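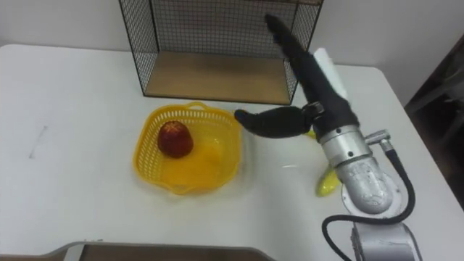 I get asked the same handful of things every time somebody finds out I help people clear out old prescriptions, so I finally typed up my answers. I'm Rongrong, I worked behind a pharmacy counter for 22 years, and I still can't walk past a medicine cabinet without peeking! My big advice is to get everything out on a table where you can read the labels, and a plain yellow plastic basket is great for the stuff that's leaving the house.

Can I just throw old pills in the trash?
Some of them, yes, but try a take-back box first. Most pharmacies near me have one. If you do use the trash, mix the pills with used coffee grounds or cat litter and seal the bag.

What about flushing?
Only if the drug is on the FDA flush list (mostly strong opioids). Everything else stays out of the toilet, please.

Do I have to leave my name on the bottle?
Nope. Scratch it off or black it out with a marker, and get the prescription number too.

My dad left half a bottle of painkillers. Can my sister use them for her back?
No, and I know they were expensive. His dose was picked for him, and sharing them is against the law.

Where do needles go?
Never in the pill box. Use a sharps container, then call your county about drop-off.

When's your next collection?
April, at Emora, doors open at 9 a.m. Hazem Ramadan has the sign-up sheet.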